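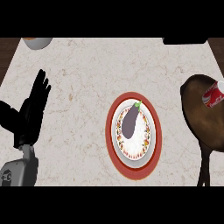 4.3 The open day at Dorkatum

We attended the Dorkatum open day on 21 April 2025 as ordinary visitors. We had asked beforehand for the trial logs and were told they would be available on site. They were not, and the copy we later received by mail covered the simulated runs only. What follows therefore rests on our own notes, on the handout, and on the screen output that the hosts let us keep.

The program had two parts. In the morning, visitors sat in front of a large display and watched the Fuveck controller work through kitchen tasks in a rendered kitchen. In the afternoon a shorter session was held with a physical arm in the next room. The handout gave the two parts equal space. The clock did not: the physical session was over before most of the second group had found a place to stand.

Figure 4 is taken from the simulated part and shows the plate task. The black hand is up over the marble with its fingers spread and is not touching anything. The eggplant lies on the inner of two stacked plates, on the red placemat. A visitor shown this view alone would have no way of telling whether the task had just been finished, was about to begin, or had been abandoned. We raise the point because views of this sort were offered through the morning as evidence of success, and the handout prints several of them with the word "completed" underneath. A vegetable on a plate is a state of the world. To credit it to the robot one needs the state before it and the motion in between.

The logs helped a little. They list 2,728 simulated attempts at the plate task, of which 1,074 are marked as passed. That comes to 39 percent. The figure spoken aloud at the demonstration was much higher, and when we asked about the difference we were told that the spoken figure left out attempts in which the planner had "declined to act." There are 578 of these. Taking them out raises the rate to 50 percent, still well short of what the audience heard. We were unable to close the remaining gap and the hosts did not offer to.

We also asked how a pass was decided. The checker, a module called Birkett, tests whether the center of the object falls inside the outer rim of the plate when the time limit is reached. It doesn't test whether the object was dropped from a height, whether it was pushed there across the table, or whether the plate moved. An eggplant resting partly over the patterned rim, with its stem reaching the edge of the larger plate, as in Figure 4, meets the rule easily. So would one that had rolled there. For a product aimed at home kitchens this seems to us a loose standard, and we would like to see results under a stricter one before drawing any conclusion.

Two further things about the setup bear on how far the results can travel. First, the layout in the figure is a generous one. There is a wide stretch of bare marble between the hand and the placemat, and more bare marble on the far side of it. The other items in view, among them a white bowl at the back and a Coca-Cola can on its side on the round table to the right, are well away from the plate. Most kitchen counters we know are not like this. Second, the lighting is even and the hand throws no strong shadow on the counter, so the vision system is spared one of the usual sources of trouble. Neither choice is improper in a simulator. Both should have been mentioned, and neither was.

The afternoon session used the Zustex arm and a plastic tray. We had a clear view of four attempts. Two ended with the object on the tray, one ended with it on the floor, and one was stopped by the operator for reasons not given. Four attempts prove very little in either direction, and we don't claim otherwise. The morning audience numbered 65 by the sign-in sheet; far fewer saw the arm move.

Our reading is that the day demonstrated a working simulator and a controller that sometimes does what is asked of it there. The transfer claim on page one of the handout was not tested in front of us. We have asked to return in October with our own objects and a video camera, and at the time of writing have had no answer. The coding sheet used for this visit is the same one applied to the earlier sites in Section 4.1.

Contact the authors | Copyright 2025, all rights reserved | Back to top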